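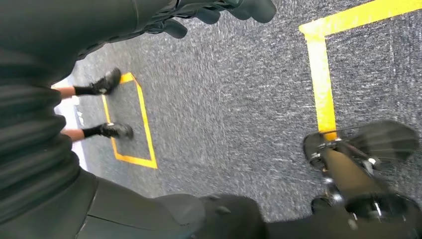 *Yellow tape on the speckled gray carpet, with black sneakers inside one of the squares.*

# Setting up a shared workroom: your questions

I'm Ruth Zapata, and I look after the floor plan for our workroom in Carkham. I get the same emails over and over, so I finally typed up my answers!

**Why tape and not paint?**

We rent, and it's carpet. Tape comes up when we change our minds (we do that a lot). I've redone our floor 3 times and I'm still not totally happy with the corner by the door.

**What goes inside a taped square?**

Either a person or nothing. If you're waiting to talk to somebody at a bench, stand in a square. Please don't park your backpack there – I will move it, and I'll put it somewhere annoying.

**Does tape wreck the carpet?**

Ours has been fine so far. Peel it slowly and keep it low to the floor. If it leaves gunk behind, try a damp cloth with a drop of dish soap before you reach for anything stronger, and test a hidden spot first.

**How big is the room?**

900 square feet, and I wish it were double that. The Saltell room has more space but terrible light, so I'd still pick ours.

**Do you need belts as well as tape?**

I think so. Tape is great for "stand here," but people walk right over it when they're carrying a box. A belt at waist height gets noticed. You can also unhook it when you need to roll a cart through, and I love that.

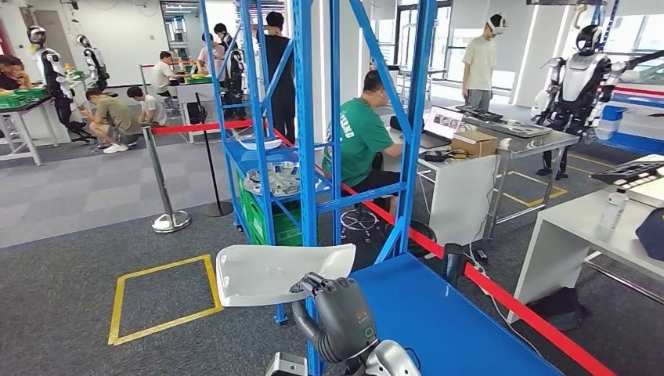 *Red belt, blue rack, blue table, and a green T-shirt hard at work at the white desk.*

**What should I put on an open rack?**

Trays and crates, with the heavy stuff down low. I like crates with slatted sides because I can peek in without dragging them out.

**Stools or chairs?**

Round stools for me! They tuck away and they're easy to wipe down. If you sit for hours at a laptop you may want a real backrest, so ask and I'll dig one out.

**What did all this cost?**

I spent 400 dollars on the last round of changes, mostly on posts and belts. The tape was the cheap part.

**Can I come see it?**

Sure, mornings are best. Ring at the Grajales entrance and give me 8 minutes to get downstairs.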